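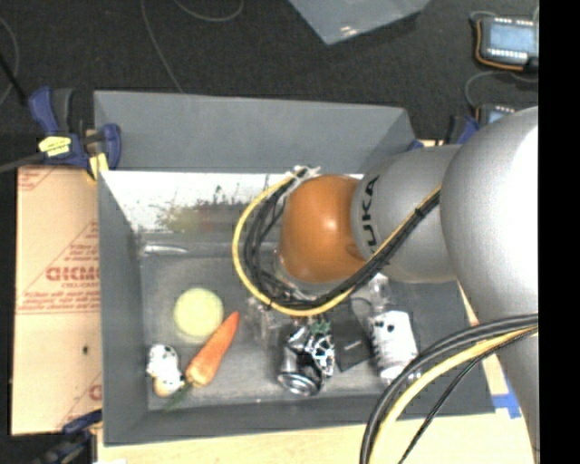 The KUKA over our gray tray, with the carrot, the cow and a clear cup in the mix.

I've had Staditz, the grasp planner from Kikine, running since July and I mostly love it! Setup took me one evening (the camera calibration wizard is so much nicer than the one in Dobson), and a plan comes back in almost 400 milliseconds, fast enough that I quit watching the progress bar. Out of 100 tries on the ball and the carrot I got maybe two bad grasps.

Clear plastic is another story. The depth filter wipes the cup right out of the point cloud, and the planner happily routes straight through it – you have to turn on the "keep holes" option, buried three menus deep. The log viewer also chokes past 900 entries, so export early.

Four stars from me, and I'd pay for it again. Version 504 is the one to get.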